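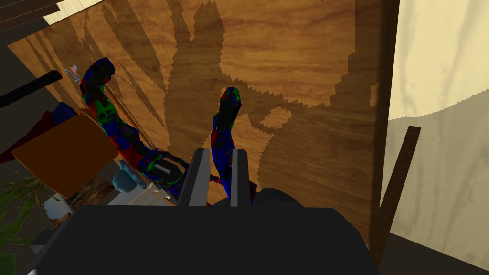
Tympanometer shows "Leak" on good seal, and middle ear pressure is shifted

Status: Resolved
Opened: Oct 17, 2020
Product: Vumis desktop tympanometer, with probe cable and printer
Site: Kamholm Hearing and Balance Practice
Opened by: Assunta Donati
Handled by: Sipho Jacobs, Diteck support

Description of the problem

Good morning. I am audiologist in the Kamholm practice and I write about our Vumis. We use it every day for children with fluid behind the eardrum and for adults who complain of a full ear after a cold. Since we came back from the July service it has two problems, and I am not sure if they are one problem or two.

First problem: the screen shows "Leak" when I am certain the tip is sealed. The pump starts, the pressure goes up, then it stops before the top and the test is cancelled. If I push the probe harder it sometimes passes, but the patients do not like this, and with small children it is not possible.

Second problem: when the test does pass, the peak of the curve is too far to the left. I tested both my own ears and both of my colleague's ears. We are healthy, we have no cold, our eardrums look normal, and the machine gives a pressure of almost minus 100 daPa in all four. An ear with such a result I would normally write down as poor function of the Eustachian tube. Four ears the same is suspicious.

I have looked at the recalls of the last weeks and there are some patients I would like to test again before the doctor decides anything about ventilation tubes. So please treat this as important.

What I tried already:

Changed the ear tips, all sizes, new packet.
Switched off the unit overnight.
Cleaned the probe tip with the nylon thread from the kit.
Ran the daily check with the 2 ml cavity. It passes in the morning and fails after lunch.

The last point is the one I understand least.

Reply from Diteck support

Dear Ms. Donati, thank you for the clear report. The difference between morning and afternoon is useful to us. Before we ask you to send the unit, please do these things and write the result of each.

Check the software version in the service menu (hold the left ear key while you switch on). Tell us also the number of tests since service, it is on the same page.

Put the probe in the 2 ml cavity without any ear tip and start a manual pressure run. Go to plus 100 daPa and stop the pump there. Watch the value for one minute. Do not hold the cable with your hand during this.

Repeat the same at minus 100 daPa.

Let the probe hang free in the air and read the pressure. It must be zero, or one digit from it.

Please do it all once when the unit is cold and once when it has been on for several hours. Until we know more, do not use the pressure value for clinical decisions. The volume value you can trust if the daily check has passed on the same half of the day.

Sipho Jacobs

Results from the site

I did all of it, cold and warm.

Software is the same as on your service sheet. Tests since service: 700 exactly, which made my colleague laugh.

Cold, at plus 100: the value stays, it loses one or two digits in the minute. Cold, at minus 100: the same.

Warm, at plus 100: it falls steadily, and after the minute less than half is left. Warm, at minus 100: it also goes back to zero, but slower. I repeated this because I did not believe the difference.

Free in the air: cold it shows zero. Warm it shows a clear negative pressure, and it wanders. I wrote down the lowest values in the practice book and I attach a copy.

One more thing I noticed. When I bend the cable close to the plug at the back of the unit, the warm leak becomes better or worse. When I bend it close to the probe, nothing changes. I was careful to move only one end at a time. 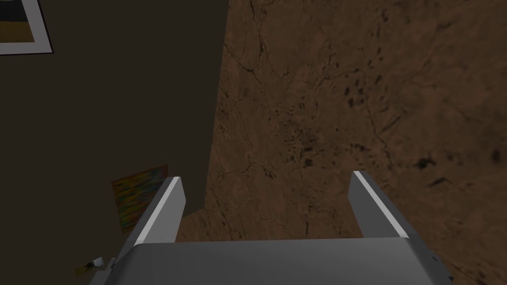
Analysis

Thank you, this is very helpful. I think you have two faults and they only look like one.

The leak is mechanical. Inside the plug at the back there is a short silicone tube which goes over a metal nipple. If the tube was cut a little too short at service, it sits only on the end of the nipple. Cold it is tight. When the housing becomes warm the silicone gets softer and the air goes out, more easily at positive pressure, when the tube is pushed wider. At negative pressure it is sucked on to the metal, and this explains your slower value.

The shift of the peak is from the pressure sensor. The unit takes its zero when it is switched on. If the sensor then drifts with temperature, every later curve is moved by the same amount. For this reason four healthy ears gave the same wrong answer. A leak alone would not move the peak like this.

The unit should take a new zero before each test. In the service menu there is a setting called "Auto zero", and I suspect it was left on "Start only" after the July calibration. Could you look?

Sipho Jacobs

Answer

Yes. It is on "Start only". I did not touch it, I was not even aware of this page before.

I changed it to "Each test" and tested my right ear again, unit warm. Peak is now close to zero. Left ear the same. The leak is still there, of course.

Fix

1. Auto zero set to "Each test" by the user. Confirmed on warm unit.

2. Probe cable sent from the Diteck store by courier, together with a loan cable tester. The old cable goes back to the Wilczyńska workshop, where the service was done, with a copy of this ticket.

3. New cable fitted by Ms. Donati. Unit off, plug turned until the two marks meet, then the ring closed by hand only.

4. Full check with the cavity done morning and afternoon. Both passed. Plus and minus pressure hold for one minute, warm.

5. Calibration record updated. The yearly date does not change, the cable was exchanged with a matched one.

Closing notes from the site

The machine works well now for all the clinics of this week. No "Leak" message, except with one boy who was talking during the whole test, and there it was correct.

We called back the patients who had a negative pressure result after the July service and where otherwise the ear looked normal. Most of them are now in the normal range. The children with a flat curve were flat again, as expected — a flat curve has no peak to shift, and the eardrum had also looked dull with the otoscope. The doctor has compared old and new sheets for each one and put a note in the file.

I have two requests for the manual, if somebody there reads it. Please describe the "Auto zero" setting in the user part and not only in the service part. And please write that the daily check should be done sometimes on a warm unit. I always did it first thing in the morning and I thought this was the good habit.

Comment by Diteck support

Both requests are passed to the Vumis documentation group. The Wilczyńska workshop has confirmed the short tube in the plug and will check other cables from the same service period. If your other practice has a unit that was there in July, please open a separate ticket and give the serial number of the cable, it is printed on the ring.

Ticket closed.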